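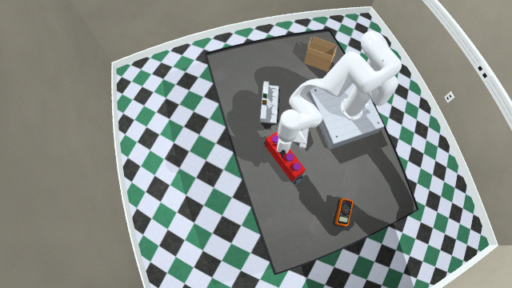 Green, black and white, set on the diamond.

Checkered floors are back in Bilberg, or at least they will be by August. The old ferry waiting room on Tesfamariam Street is getting its tile pattern back after years under brown carpet. Carpet came up last month. Glue everywhere, most of the tile under it cracked past saving.

The town signed off on the work at last night's meeting, 4 votes to 1. Long meeting. Parking took up most of it, the floor got maybe a few minutes near the end.

Rultitz, the tile outfit out by the rail yard, has the job. Crews start at the street doors and work back toward the ticket windows. New tile goes down in the same diamond layout shown on the original drawings, which turned up in a drawer at the county records office. Roughly 100 of the old tiles came up whole and will be used again by the entrance, where poeple can see them. The rest is new stock.

Not everyone is happy. Ferry riders lose the waiting room for 60 days and will have to stand outside under the awning. Benches are promised. No word yet on heaters for the early boats, and the first one still leaves at 5 in the morning.
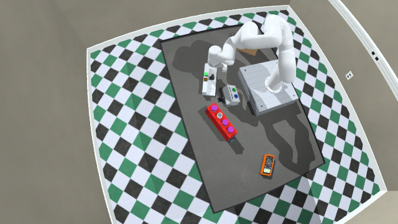 Kelechi Okonkwo told the meeting that green tile shows every bit of salt and mud in winter, and asked who would be mopping it. The town says cleaning stays with Datance, same contract as now, with an extra pass in the afternoon when there's snow. Okonkwo also wanted to know if the tile would be slick - the answer was a matte finish, samples at the front desk for anyone who wants to step on one.

Ticket windows stay open during the work. Use the side door, the one facing the water. Restrooms closed the first week, then open agian.

Bids for the ceiling come next. Water stains up there, two bad ones, and the paint is coming off over the lockers. That vote is expected before the summer schedule starts.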